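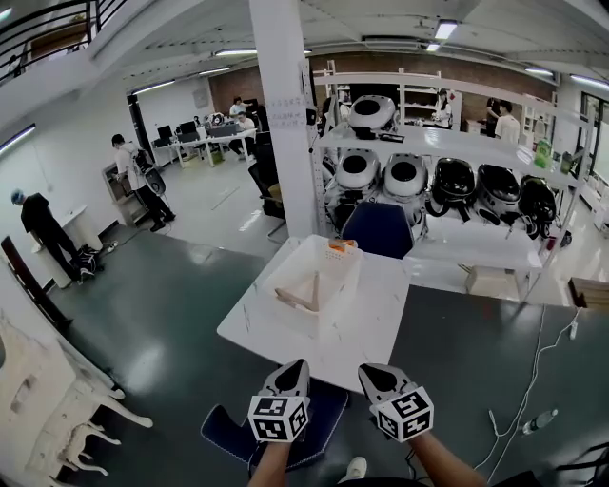 3.2 Take-up of gift subscriptions

The second part of the study looked at children's magazines that reach the home as a present. Gift subscriptions have mostly been studied from the publisher's side, as a question of renewal income, and we know less about what the child does with the issues once they arrive. We used the order records of Sina, a monthly magazine for readers aged eight to twelve, for the towns of Porberg and Rernaditz. The records hold 1047 new subscriptions for the year studied. Of these, 600 were marked as gifts at the point of order. The buyer was asked to give their relation to the child but could leave the box blank, and many did.

Every household on the gift list was sent a short form in March, by which time most of the children had received at least three issues. We had 197 usable forms back. A form was counted as usable if both the adult page and the child page had been filled in. In 29 further cases only the adult page came back, and these are left out of what follows, although the adult answers in them did not look very different from the rest.

The child page asked four things: whether the last issue had been opened on the day it came, which pages were read first, whether anyone else in the home read it, and where old issues were kept. The wording was tried out beforehand with one school class in Porberg. Two questions were changed after that trial. "Did you enjoy the magazine?" was dropped, as every child in the class ticked yes, and "Which article did you like best?" became "Which page did you turn to first?"

Figure 4 sets out the answers to the second question by age. Younger children went mainly to the puzzle pages and the pull-out poster. From the age of ten the letters page and the longer stories were named more often, and the poster was hardly mentioned. The pattern was the same in both towns. Girls and boys differed less than we had expected from earlier work on comics, where the choice of title itself tends to divide them.

Figure 4. Page turned to first, by age of child. Gift subscriptions only, both towns combined.

Who gave the present made some difference. Where the buyer was a grandparent, the child was more likely to say that somebody else read the magazine too, and in several forms that person was the grandparent. Where the buyer was a parent, old issues were more often kept together in one place. We do not put much weight on this second result. Parents filled in the adult page, and may have helped with the other one.

A comparison with Moschos, the weekly from the same publisher, was planned but could not be carried out in full. Moschos is sold largely through shops and its order records do not separate gifts from other sales before the present system was brought in. The few gift orders we could trace are listed in the appendix and are not used in the analysis. The question of renewal is taken up in section 3.3, using the order records alone.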